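Student Operators Wanted: Irent Tidy-Up Project, Fall Cohort

The Irent student robotics club has 12 places open for people willing to learn to drive a pair of robot arms and then do it over and over until we have enough recorded runs to say something worth saying. You do not need to be an engineering major. You do need patience, and it helps if you are hard to impress.

About the project

Last May the club built a small wood-lined booth with a marble-patterned floor and set itself a dull job: get litter off the floor and into a trash bin, and put away the things that aren't litter. Plenty of videos make this look solved. Our own records make it look a good deal less solved. The club entered the Viltov student challenge with 102 recorded runs and a confident poster, and the judges asked how many of those runs had been started by a person nudging an object into an easier position first. We didn't have a good answer. This cohort is about getting one.

Desk items are a large part of the trouble. A stapler lying on its side is an awkward shape to approach from above, and it must never end up in the bin.

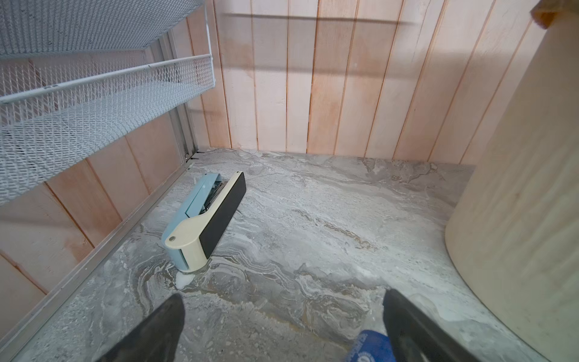
What you will do

Each operator works a shift of 2 hours, always with a partner. One person drives and the other keeps the log, then you switch. The work is made up of the following.

1. Setting out the floor according to the layout card. The cards are drawn at random. You don't get to swap one because it looks hard.

2. Driving the arms through the run. Bottles and cartons go in the yellow-lined bin. The stapler and the calculator stay out of it, whatever else happens.

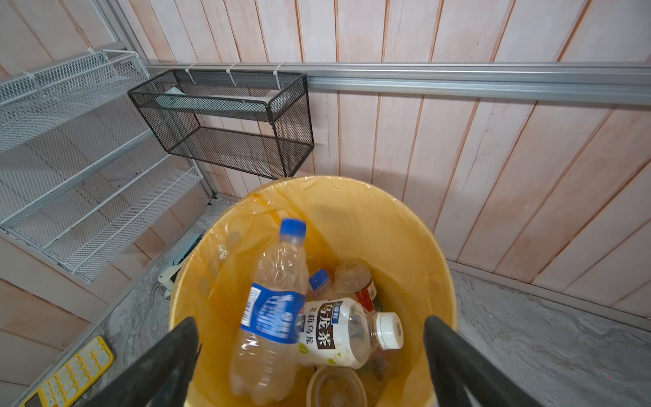 3. Writing the log. Drops, second tries and hands in the booth all get written down. A run with a hand in it is marked as such and kept.

4. Reviewing another pair's runs. We ask you to watch the full recording at normal speed, including the boring parts.

Who we are looking for

Any enrolled student may apply, first-years included. Earlier cohorts leaned heavily on people who already loved robots, and the logs show it: "nearly got it" appears in the notes column far too often. We would like some people who don't much care whether the robot wins. If you have worked in a kitchen, a stockroom or a lab where things had to be labeled right, mention it.

You should be able to sit and concentrate for a full shift and tell a bottle lying on its side from a bottle that has been "basically picked up." Good color vision isn't required. 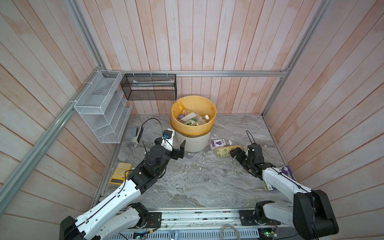 Training takes up the first two weeks. You will start with one arm and move on to both when your partner and a shift lead agree that you're ready. Some people get there in an afternoon and some don't, and we have seen no sign that the quick ones produce better runs later. Expect to be slow with cartons.

What you get

Operators are paid the standard student hourly rate, training included. There is no course credit, despite what the old flyer said. You will be named in the data release if you want to be, and you may use the recordings for your own class projects after the release is out. We can't promise a paper. We also can't promise that the second half of the project, in which a program called Flondis tries to learn the job from your runs, will work at all. It did poorly on the last set, and the club is divided on whether the runs or the program was to blame.

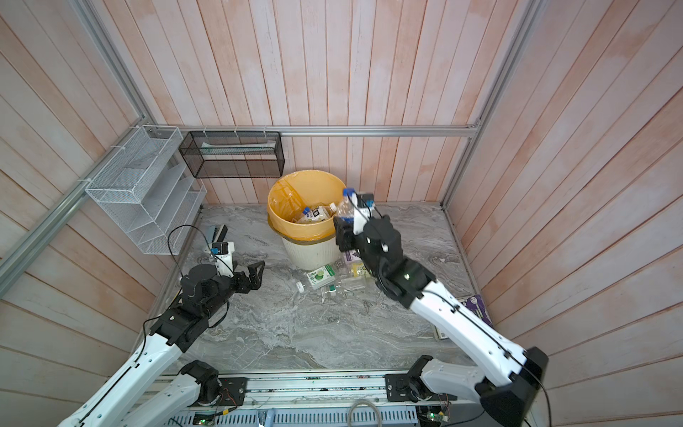
A bottle held over the bin, with more still on the floor.

Hours and place

Shifts run in the late afternoon and evening in the Espiritu workshop, ground floor, next to the bike room. The last shift ends at 9:30 p.m. Please plan on 5 shifts a month. If you already know you'll miss half of them during midterms, say so in the application and we'll try to work around it.

How to apply

Send one page to the club's mailbox at the workshop office or hand it in at the front desk. Tell us:

– your year and major
– which evenings you could work
– one time you reported a result that made you or your group look bad, and what came of it

The third item carries the most weight. Résumés are fine but we may not read them closely. Applicants on the short list will be asked to come in for a trial shift, paid, during which you'll watch a few old runs and fill out a log sheet for each. Applications close at 5 p.m. on the last day of September.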